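Nut slots on a twelve string: file them myself or pay someone?

Lekville Strings Board > Repair and Setup

twelvetoomany
July 21, 2018
I bought a used Skalon twelve string back in May and have spent more of the summer tuning it than playing it. The octave G goes sharp, then goes flat, then pings like a screen door spring and goes sharp again. I've changed strings. I've stretched strings. I've apologized to the strings. Everything points to the nut. The shop in Tistidstead wants to make a new one from scratch, and the quote made me sit down. Has anyone here filed their own slots on a twelve and lived?

oldcapo
You can do it. Get proper nut files, the kind with rounded edges, and go slow. One stroke, retune, listen. If you're using a folded bit of sandpaper and a prayer, you'll be buying the new nut anyway and you'll have dusty pants.

Eulalia Benítez
Disagree with the Captain of Files above. On a six string, sure, have at it. On a twelve you've got pairs sitting right next to each other, and if you cut the thin one too low it buzzes against the first fret and there's no uncutting it. Pay the shop. They aren't robbing you, they're charging you for their mistakes so you don't have to make your own.

oldcapo
I've done 8 guitars and only ruined two.

Eulalia Benítez
I rest my case.

twelvetoomany
That's a better average than my marriage. What grit are we talking about, for smoothing it out after the file?

oldcapo
600, wrapped around an old string the same gauge as the slot. Floss it. Then rub in some soft pencil. The pencil alone might fix your ping, so try that first before you spend a dime.

flatwoundfred
Pencil is an old wives' tale and I'm married to an old wife who says so. It works for a week. Then you've got gray gunk in your slots and the same ping. Use a dab of real nut lubricant and be done.
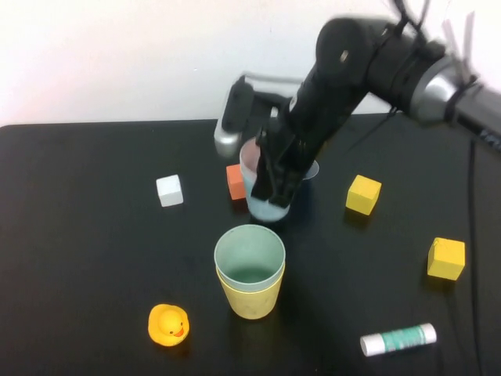
Blue cup, black table.

flatwoundfred
Anyway, the other thing to check is the tuners. Skalon put some pretty loose ones on their twelves for a while. Turn the button back and forth and see if the post sits there thinking it over before it moves. If it does, no amount of nut work is going to save you.

Leire Alcaraz
Can I ask the dumb question? Are you tuning up to pitch or down to it? I played a twelve for years in a wedding band that did every song ever written about leaving, and half my trouble was coming down to the note and stopping there. Always go below and come up. It takes up the slack in the gears.

twelvetoomany
Not dumb. I have been coming down to it. I have been coming down to it for 7 weeks.

oldcapo
Well, there's your ping.

Eulalia Benítez
It's part of his ping. A string that catches in the slot will make that noise whichever way you go. Tuning up only hides it until you bend something.

Leire Alcaraz
Who bends on a twelve string?

Eulalia Benítez
People with no fear and strong health insurance.

flatwoundfred
I had an Ibarra twelve that wouldn't hold for a single song. Tuned up, tuned down, tuned a half step low with a capo on, the works. Sold it to my brother-in-law. He says it's perfect. He also says he can sing.
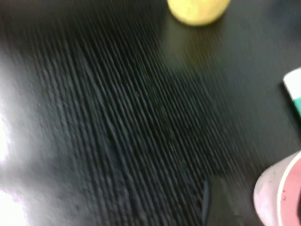
Should I loosen all the strings before I work on the nut?
Only the pair you're working on. Slack them enough to lift out of their slots and leave the rest at pitch, so the neck stays where it is and you can check the height as you go.

twelvetoomany
OK, update. Did the pencil (sorry, Fred) and tuned up to pitch like a grownup. The octave G is behaving. The low E pair has now started drifting, I assume out of jealousy.

oldcapo
Check the slot width on the fat one. If a previous owner moved up a gauge, it could be binding. That one you can file. It's a big slot, you can see what you're doing.

Eulalia Benítez
Or, and hear me out, the shop in Tistidstead.

twelvetoomany
I've ordered one file. If it goes badly, I'm going to the shop and telling them it came that way.

flatwoundfred
They'll know. They always know. Bring donuts.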